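Teaching a gripper to tidy up: what we learned from 564 demonstrations

Student project report, Firstead campus, 22/02/2023

14 comments · 31 shares

When we started at Clendmont last year we had a grand plan to compare every learning method we could find, and I'm a little embarrassed to say how long it took us to settle on one question. Does it help a robot more to see the same task done many times in one room, or a few times in a lot of different rooms?

We collected 564 short demonstrations with a hand-held gripper, all of them picking up small household things and putting them down somewhere else. Half were done in 2 rooms and the other half were spread over 17. The same small network was trained on each half and then tried in a flat in Vasthorpe it had never seen, with 24 attempts each.

The model from the many rooms did better, finishing 17 of its 24 attempts, and I'll admit there was some cheering. Its favourite mistake was closing the fingers too early, especially on wrappers, which crumple and shine and change colour with the daylight.

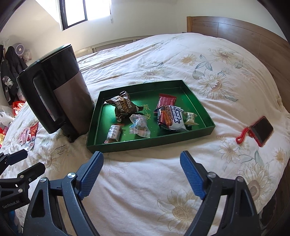 Soft packaging is where I'd put most of the effort next time. We labelled our grasps by hand using Gökçe, the little annotation program our lab shares, and two of us often disagreed on the moment a grasp began. I suspect some of those early closings came from our own labels, so we're going back over them in March before we train anything else.

Share this report · 6 likes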